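Subject: Re: Open day at Undum – notes for those who couldn't come
From: Gediminas Lill
Date: December 19, 2023

Volker Sperling wrote:
> Could someone who went write a few lines for the list? I'd like to know
> whether the two-arm bench is worth a second trip with the apprentices,
> and how long they let you stand at it. Parking too, please.
> Volker

Volker, all,

Parking first: use the lower car park at Zasomberg and walk up. The one by the gate was full before ten. They had 106 names on the visitor list and we went round in groups of 22, so you do get close enough to see.

The morning was mostly the packing line. It is the same line we saw in August, with a new infeed from Brekident, and they ran it at half speed so that people could follow it. I asked about changeover times and was told they would send figures. I haven't had them yet.

After lunch we were taken to the two-arm bench. Both arms are bolted to one aluminium rail and work inwards over a floor with a marble pattern. The job on show was toy blocks, with the grippers coming in from either side of a small stack. There was a mug lying on its side towards the back corner as well. The talk was about how two arms share a small space without getting in each other's way, and it was pitched at the right level for apprentices. 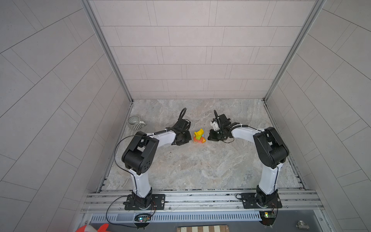
Vasiliauskas asked from the back whether any of this would carry over to parts that aren't all the same shape, and said that our own trays are never that tidy. The answer was that they collect some 400 runs of a task before they judge it, and that mixed parts need more. For our trays they would want 1,000 to start with.

We had twenty minutes at the bench, questions included. I would have liked double that. If you bring the apprentices, ask for the bench first and the packing line second – the afternoon group was rushed because the morning overran.

Safety shoes are needed for the line but not for the bench room. They lend them out, though the larger sizes had gone by the time I got there.

The next open day has no date yet. I'll forward it when it comes.

Gediminas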